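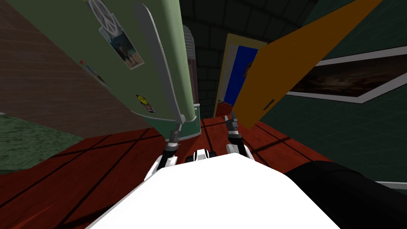 Tall mint-green refrigerator beside an open doorway (render)

County budget vote moved to May, what does it mean for the Costcombe branch?

ridgeline_deb
The commissioners put off the budget vote again last night. It was 4 to 3, all 7 of them present. The library branch in Costcombe and the road crew overtime are both in the part that hasn't been settled. Does anyone know if the branch stays open in the meantime? The notice on the county site only says "operations continue under prior authorization."

gravelroad
It stays open. Prior authorization means they keep spending at last year's level until a new budget passes. They did the same thing two years ago with the health department. Hours didn't change then.

ridgeline_deb
Thanks. Do they hire under that? The branch has had a part-time opening posted since winter.

gravelroad
No new hires until there's a vote.

pt_mullet
I'm fine with the delay. The draft had $485 thousand for the Prurkis contract and I never saw a bid sheet. If they need another month to show their work they should take it.

oldmillrd
The bid sheet is in the packet. Page 2 of the second attachment. There were two bidders, Prurkis and Flivari, and Flivari came in higher.

pt_mullet
OK, I see it now. Two bidders for a contract that size is still thin. And the scope got changed after the bids were opened, so I don't know how you compare them.

oldmillrd
The scope change was the records storage, and it came out for both of them. I don't love it either but it isn't hidden.

hatchback88
You can argue about the contract all you want. The towns have to set their own rates before the county number is final, and every month the county waits, the towns guess. Last time ours guessed low and we got a supplemental bill in the fall.

gravelroad
Supplemental bill was the town's choice. They had a reserve and didn't want to touch it.

hatchback88
The reserve was already committed to the culvert on Lazăr Road. I was at that meeting.

gravelroad
Part of it was committed. Go look at the audit.

ridgeline_deb
Can we keep this to the county vote? There's a work session before the next regular meeting, 6:30 p.m. in the annex. The agenda says public comment is at the end, so plan on a long sit.

pt_mullet
Do you have to sign up ahead of time to speak?

ridgeline_deb
There's a sheet by the door. If you can't go, the clerk takes written comments until noon that day. Put the agenda item in the subject line or it gets filed as general mail.

oldmillrd
I sent mine in. I asked them to vote on the library line separately and leave the contract for later. I doubt they'll do it.

hatchback88
They can't split it without a new hearing, can they?

oldmillrd
I think they can amend from the floor. I'll ask the clerk and post what she tells me.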